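# 给机器人立规矩，从一卷黑胶带开始

说出来有点丢人，我写了这么久的自动化，真正让我开始认真读规程的，是一卷胶带。

去年10月我去Loreck的实验室蹲了几天，本来想写他们的双臂协作，标题都想好了，特别响亮。结果第一天上午，我看到的全是大家围着一张木头桌子争论：胶带框里面算“到位”，那压在胶带上呢？压住一半呢？一个角悬在外头呢？我坐在旁边喝咖啡，心想这有什么好吵的。到了下午我也加入了，而且吵得比谁都凶（我坚持压线算出界，打小跳房子就是这么判的！）。

后来我才明白，他们吵的是一份叫Flenulia的内部操作规程。名字听着像某种花，内容其实很朴素：机器人在桌面上搬东西，什么叫开始，什么叫结束，什么时候必须停，谁有权喊停，停了以后怎么记。全文2559个字，我在回程的火车上读完，读到一半就开始拿笔划。写得真好，好在它特别小气，一个含糊的词都不肯放过。

比如“放好”这个词，全文一次都没出现。他们用的说法是“夹爪已张开，物体由桌面或下层物体支撑，夹爪已退到不接触的位置”。啰嗦吧？可你想想，两条手臂在同一张桌子上干活，一条以为自己放好了，另一条就伸手过来了，这时候“放好”俩字到底指哪一步，差别可大了。

再比如框。规程要求目标区必须在桌面上有看得见的边界，不能只存在于程序里。我当时觉得多此一举，机器又不需要看胶带。负责规程的那位工程师说，胶带是给人看的，站在桌边的人得一眼知道东西该往哪儿去，才谈得上判断它走得对不对。我把这句话抄在本子第一页了。

叠方块是他们练规程最常用的活儿。红的、黄的、绿的，幼儿园难度，可规程里几乎每一条都能在这上头碰到。
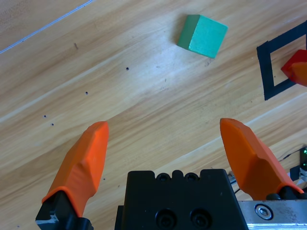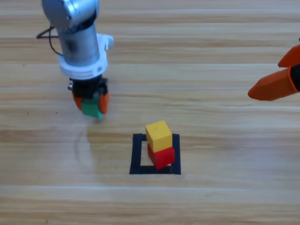
*后一张：黑胶带框里黄块叠在红块上，绿块夹在左侧手臂的橙色指间；前一张里，绿块搁在木桌上，夹爪是张开的。*

说说我最喜欢的一条，叫“一物一手”。同一时刻，一个物体只归一条手臂管，另一条要么在自己的等待位，要么张着夹爪停住。交接当然允许，但交接得单独写成一个步骤，不许顺手就递过去了。我问为什么管得这么死，对方给我看了一本厚厚的记录本，里面编了号的异常有212条，他翻给我看的那几页，好多都跟“两边都觉得归自己”有关。我翻着翻着居然笑出声，太像合租室友分冰箱了。

还有一条关于高度的，我一开始根本没看懂。带着东西横移之前，得先抬到越过桌上现有最高物体的位置，再加一段余量。注意是“现有”最高！叠到第二层，余量就得跟着第二层走，不能还拿空桌子时候的数来用。听起来像废话，可我自己在旁边的练习台上试着手动操作了一回，叠第三块的时候脑子里想的全是对齐，压根忘了底下已经长高了。教我的人在旁边轻轻咳了一声。我脸红到耳朵根。

当然我也有不服的地方，写专栏嘛，光夸没意思。

第一，Flenulia对“人的手什么时候能进工作区”写得太绕。它把情形分成3类：停机、暂停、低速示教，每一类下面又套着例外。我读了两遍还是得回头查表。规程这种东西，越是跟人身安全沾边的地方，越该短到能贴在桌边。我跟他们讲了，他们说正在改，目前的办法是先一律按停机处理，想伸手，就停机。行，这个我服。

第二，记录的颗粒度。每次夹取失败都要填一行，填到后来大家就开始偷懒，写“滑了”。滑了是怎么滑的？指尖没对正，还是合得太早？过半年再看，这俩字等于没写。隔壁做分拣的Skelum团队有个办法我觉得不错：只给2个必填项，夹取前夹爪的朝向、物体最后停在哪儿，剩下的爱写不写。必填的少了，大家反倒肯写长。

第三点更像唠叨：规程里的词一定要跟现场嘴里说的词一样。纸上写“末端执行器”，桌边的人喊“爪子”，新来的第一天就懵了。我建议干脆在附录里老老实实写上“爪子，即末端执行器”，他们笑我，不过真的加了。我大概是这份文件里贡献最小的一位作者，可我得意了好几天。

要是你那边也有一张桌子、一两条手臂，想自己写一份，我的建议是别从模板开始抄。我见过有人从大工厂的文件里搬来厚厚一本，连叉车通道都在里面，而他屋里连叉车都放不下。找块胶带，在桌上贴个框，让大家搬十来回方块，每次有人说“这算不算”的时候，记下来。记满一页，那一页就是你的第一版。

然后给它定个复审的日子，写在封面上。Loreck这份是每换一种夹爪或者每加一种物体就重审一遍，中间要是什么都没变，到期也照样过一遍。我旁听过一次，花了一个下午，改了一个标点和一个单位。有人抱怨浪费时间，可那个单位，原来写的是厘米，程序里用的是毫米。

至于压线到底算不算到位，现行版本的写法是：底面任何部分落在胶带外沿以外，算出界；压在胶带上，算到位。也就是说我输了。我已经提交了书面意见，下回复审会讨论，到时候我还去，咖啡自带。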